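Does a Padded Mat Make a Better Place Setting?
Project report, Introduction to Product Evaluation
Submitted 20 October 2021

1. Why we picked this

The course handout asked each group to take one everyday claim about a household product and see whether it holds up. Ours came from the shop page for the Adent quilted table mat, which says that a padded surface "keeps every setting in its place." We doubted it from the start. A plate on a table already stays in its place unless something pushes it, and we couldn't see what a layer of quilting would add. We should admit that going in with this opinion was a weakness, and we come back to it in section 5.

Two group members had used thick mats at home and liked them. When asked why, they said the mats were quieter and looked nice. Neither of those is the claim on the page.

2. Setup

We worked at one white table in the Plombridge teaching building. The mat is a blue one with rounded corners and a diamond-quilted top, and it takes up most of the table. That size was our first complaint. A mat sold for place settings ought to leave space for more than one person, and this one doesn't on a table like ours.

For the setting we kept things plain: one croissant and one empty plate, side by side on the far half of the mat. We argued for a while about adding a cup and a knife, and decided that more items would only give us more things to disagree over. The croissant goes directly on the mat at the start of each trial. The task is to move it to the plate and then look at whether the plate has shifted.
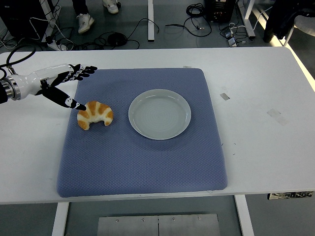

Figure 1. Croissant and plate on the quilted mat, with a black fingertip at or very near the croissant's upper left end.

Both horned ends of the croissant point toward the front of the mat. We fixed this direction early on, during the August trial runs, when it became clear that turning the croissant changed how people thought about picking it up. Whether it changed the result is another matter, and our notes from August are too thin to say.

3. What we compared

We ran 19 trials on the mat and 19 on the bare tabletop. A trial counted as "kept in place" if the plate looked unmoved to two observers. This is a soft measure. A ruler was available and we should have used it every time, but we only started writing down distances near the end, and a half-filled column is worse than none. We left it out.

We also planned a third condition with a thin cloth from Masri, borrowed for comparison. It arrived with a fold down the middle that wouldn't lie flat, and any difference we found would have been about the fold.

4. Results

The plate was judged unmoved in all 19 trials on the mat. It was judged unmoved in all 19 trials on the bare table as well. On the evidence we have, the mat kept 100 percent of plates in place and so did having no mat.

A supporter of the product could answer that our task was too gentle, and that would be fair. Lifting a croissant hardly disturbs a plate sitting a short distance away. A bumped table or a sliding elbow might separate the two surfaces, and we didn't test either.
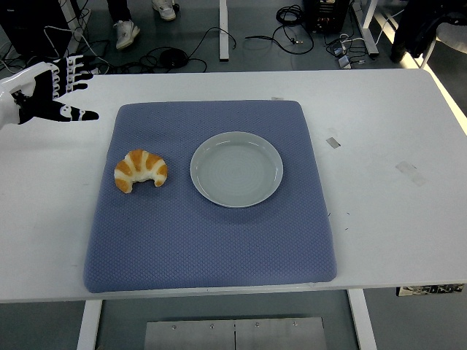 Figure 2. The hand is above and left of the croissant, not touching it, and the gap to the empty plate is open.

The gap between the two items is short, and we now think it matters more than the surface does. If they had been touching, the first contact with the croissant could have nudged the plate on either surface. By leaving space we may have removed the only thing that would have made the trial hard.

5. Problems

The shop page says the mat has been rated by 939 buyers. We had hoped to use those ratings as background, but nothing explains what the buyers were asked, so we don't rely on them.

The tabletop has a few pieces of tape on it near the mat. We didn't use these as reference marks, and in hindsight some proper marks for the plate would have settled several arguments between observers.

The larger problem is that we expected no difference and built a test unlikely to show one. The Cletov reading from week two warns about this, and we had all read it.

6. What we would claim

We found no support for the line on the Adent page. We also can't say it is false. A second group could repeat the work with a measured plate position, a smaller mat and a push of known strength against the table edge. Our trial sheets are in the course folder, including the unfinished distance column.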